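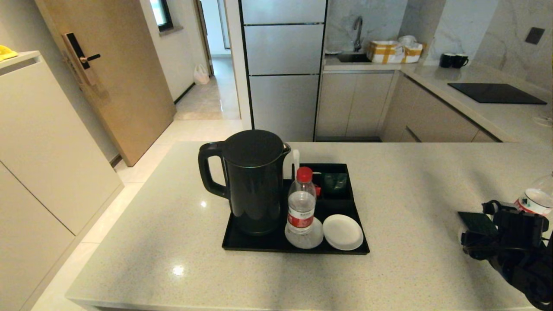

Dratwood, November 2004

Water efficiency in serviced apartments: second progress report to the Govindasamy Fund

Reporting period and status

The period covers the work since the July report. Sub-metering is complete at the Burkadent building and partly complete at Nosovis. The leak survey is finished at both sites. Tenders for the hot water recirculation work have closed and are being assessed. Spending is within the approved budget, apart from the item noted under Variations.

Metering

Each riser at Burkadent now has its own cold water meter, read by pulse logger at 15-minute intervals. Baseline consumption for the building, taken before any fittings were changed, was 2,437 kilolitres for the quarter. At Nosovis the loggers on the east riser lost data twice owing to a faulty power supply. The supply has been replaced, but the missing intervals cannot be recovered and have been left blank in the data set. We have not estimated them.

Use inside the apartments is dominated by showers and toilets. Kitchen use is small. Kettles, bottled water and tea things are supplied to every apartment and their share of demand is too low to be separated at riser level, so no measures are proposed for them.

Leak survey

The survey used overnight minimum flow, followed by acoustic checks where the flow did not fall to zero. Most of the overnight flow at Burkadent was traced to worn cistern inlet valves. One buried section of pipe near the loading dock was also leaking and has been relined. At Nosovis the main loss was a float valve in the rooftop tank, which had been passing water to the overflow. It has been repaired under the building's maintenance contract at no cost to the grant.

Fittings

Flow regulators have been installed in showers on 3 floors at Burkadent. Regulated flow is nine litres per minute. Guest complaints have been logged by the front desk and relate mainly to the top floor, where static pressure is already low. We propose to leave that floor unregulated until the booster pump has been serviced.

Variations

The cost of relining was $1,430 and was not in the original budget. It has been met from contingency. Approval is sought to move the unspent signage allowance into contingency to restore the balance.

Risks

Access remains the main constraint – apartments can be entered only between bookings, and occupancy has been higher than forecast. If it stays at the present level, the remaining 2 floors of regulators at Burkadent will run past the agreed completion date.

Next period

Finish metering at Nosovis. Award the recirculation tender. Service the booster pump and retest top floor pressure. Supply the first full quarter of post-installation data, with the overnight flows reported separately.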